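Plier les jeans pour le rangement vertical : en trois ou en quatre ?

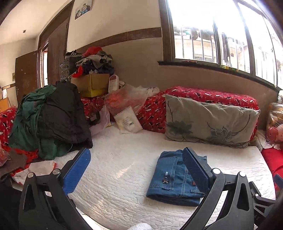 Jean plié, taille et poche arrière vers le haut. À gauche, le tas qui reste à traiter.

redby_41 – 9 novembre 2022
Bonjour. Je trie mes vêtements sur le lit avant de les passer dans une commode Talance, tiroir de 500 mm de large. Pliage actuel : jambe sur jambe, puis en rectangle, ceinture dessus. Debout, le paquet s'ouvre par le bas. Faut-il un pli de plus ?

T. Morin
Denim épais : plier en trois, pas davantage. Un quatrième pli augmente l'épaisseur côté ceinture et le paquet penche. Rentrer la pointe de l'entrejambe avant le premier pli.

yap_linge
Pas d'accord. En quatre, cela tient très bien si le tiroir est rempli. Le vôtre s'ouvre sans doute faute d'appui latéral. Mettez un séparateur.

Amancay Ocampo
Autre point : la petite pièce métallique en X près de la poche. Placée vers l'extérieur, elle frotte sur le vêtement voisin. J'ai une maille filée à cause d'un rivet. Je tourne ce côté vers la paroi.

redby_41
Noté pour le X. Et la veste noire du tas, pliée ou sur cintre ?

T. Morin
Cintre. Pliée, le col marque.

yap_linge
Cela dépend du tissu. Les miennes sont à plat depuis des années, sans marque. Par contre je ne plierais pas sur un couvre-matelas matelassé : surface molle, bords irréguliers. Une table donne un pli plus net.

Amancay Ocampo
Sur du denim, la différence est négligeable. Sur des chemises, d'accord.

redby_41
Essai fait en trois, pointe rentrée, avec 2 séparateurs Prilent. Le paquet tient debout tiroir ouvert. En quatre, il penche chez moi – tiroir à moitié vide, il est vrai.

yap_linge
Refaites l'essai tiroir plein.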